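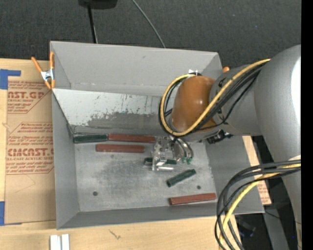
The gray bin, scuffed floor and all.

I moved to Nusovdale in November and it took me until spring to get serious about cutting down on trash. The town charges by the bag. You buy the printed bags at the hardware store on Prendergast Street, and anything left at the curb in a plain bag stays there. In my old place I paid a flat fee as part of the rent and never thought about it.

My first full month I put out 7 bags. I live alone. My neighbor Biljana Vidmar, who has a husband and two kids at home, puts out three in a month, and she was kind enough to tell me how.

Most of it was food. I was buying groceries the way I did when I lived ten minutes from a big supermarket, a full cart every weekend, and throwing out a third of it. Now I shop twice a week with a short list and plan dinners for three nights only. The other nights I eat what is left. Lettuce was the worst offender, so I quit buying lettuce and switched to cabbage, which keeps for weeks in the bottom drawer.

The second part was compost. I had tried it once before, years ago, and ended up with a wet pile that smelled and drew flies. Biljana said I had probably put in too much kitchen waste and no dry material. I keep a paper sack of shredded cardboard and dead leaves by the back door now, and every time I empty the kitchen pail I put two handfuls on top. It has not smelled yet. It is slow, though. I started in April and what I have in August still looks like leaves and eggshells.

Packaging is the part I have made the least progress on. The recycling center out on Fanden Road takes cardboard, cans, glass and two kinds of plastic. It does not take yogurt tubs or the thin film that comes around everything. I bought a yogurt maker for 30 dollars to get around the tubs, used it four times, and went back to the store kind. The tubs hold screws and seedlings in the garage and I have more of them than I have screws.

Dinesh Gamage at work suggested keeping a notebook for a month and writing down every item that went in the trash. I did it, and I can't say I enjoyed it. The list came to 263 items. Coffee filters and paper towels were most of the first page. The filters go in the compost now, and I cut up some old T-shirts for the kitchen. I still use paper towels for bacon grease.

I did the notebook again two months later and there were fewer pages, but I lost it before adding it up. It may have gone out with the cardboard.

At present I am putting out two bags a month, sometimes three if I have been cleaning out a closet. Closets are their own problem. There is a donation store in Flulau, a half hour's drive, and it only takes drop-offs in the morning, so the back seat of my car has had a lamp and a box of dishes in it for several weeks.

Next I want to try a second compost pile so one can sit while I add to the other. I need to find a spot for it that the downspout doesn't drain onto. If anyone in town has spare pallets, I can come pick them up any evening after 6.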